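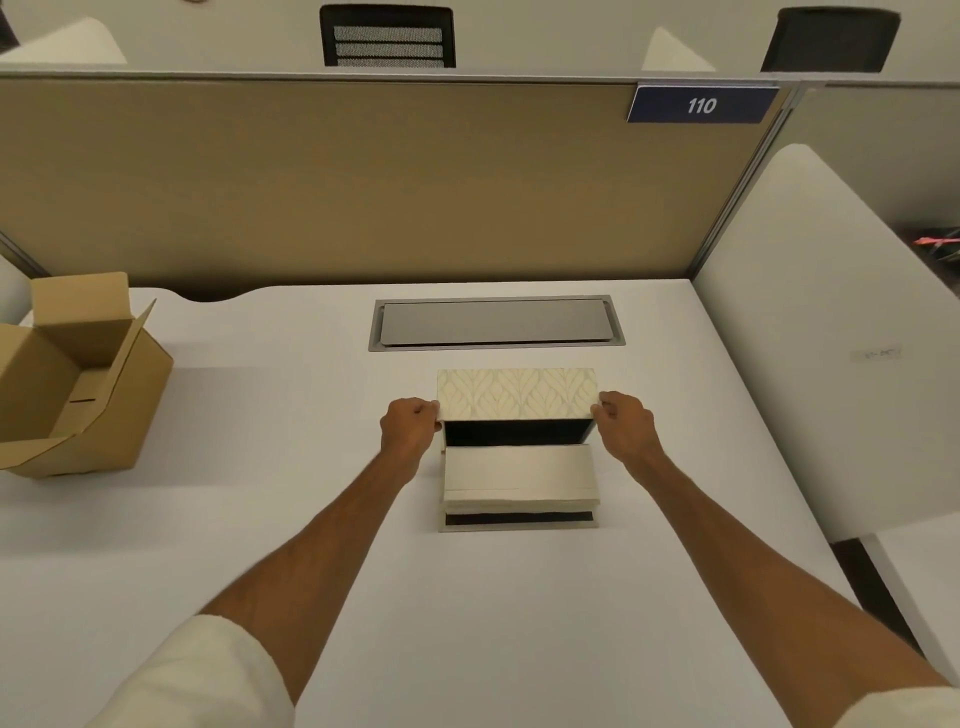 Packing Tips for a Long Volunteer Stay, From Someone Who Has Overpacked Every Time

I have now gone off on long volunteer placements twice, once for six months in a fishing town called Tresano and once for seven in the hills above Dinholm, and both times I dragged far too much stuff up far too many stairs. So when my niece told me she was leaving in May for a placement of her own, I sat down and wrote her a very long email, and this page is more or less that email with the family gossip taken out.

Start with the kitchen, oddly enough. Volunteer houses always have a kitchen and it never has a sharp knife. I pack one small paring knife in my checked bag, wrapped in a dish towel with a rubber band at each end, and I have used it every single day I've been away. The towel earns its place too! It has been a placemat, a pot holder, a curtain and (on one very bumpy bus) a pillow.

Bring spices from home in those little zip bags that spare buttons come in. Label them. I once put cumin in a whole pot of rice pudding at Dinholm, and Frida Thoroddsen, who was far too polite, ate two bowls of it. Check what you're allowed to carry into the country first, and leave out anything with seeds you could plant.

For laundry, a universal sink stopper is the best thing you can buy for the price of a coffee. Roll wet shirts up in a dry towel and kneel on the roll before you hang them. They'll be ready by morning unless the air is very damp, and then you just have to make peace with damp shirts. A length of braided cord holds clothes without pins — you tuck the corners into the braid. Salt water is hard on zippers, so rinse them under the tap and run a candle stub up and down the teeth once they're dry.

Bugs come next. In Tresano the ants found my oatmeal on the first night. Vilja Koskela, who had the bunk under mine, showed me how to stand the legs of the food shelf in jar lids filled with soapy water, and we had no more trouble after that. Top the lids up every Friday or they dry out. Keep bread in a lidded pot, and don't trust a twist tie.

Now for the sentimental part. You are going to miss people, more than you expect to, and it comes on at strange times, like when you're peeling carrots. Take a few flat things from home. I carry recipe cards in my mother's handwriting, slipped into a plastic sleeve so they can live near the stove. Before you leave, write some notes to the friends staying behind and hand them over with dates on the envelopes. I got this from Crisóforo Camacho, and his sister kept every one of his.

When it's time to come home, leave things behind. Wash the towel and leave it. Leave the cord, the stopper and whatever is left of the spices, and tape a note inside the cupboard door saying which burner sticks and where the fuse box is. The house at Dinholm had notes like that going back years, and I read them all with my tea on the first evening.

My niece wrote back to ask whether she should bring a hair dryer. No, sweetheart. Bring a second pair of sandals.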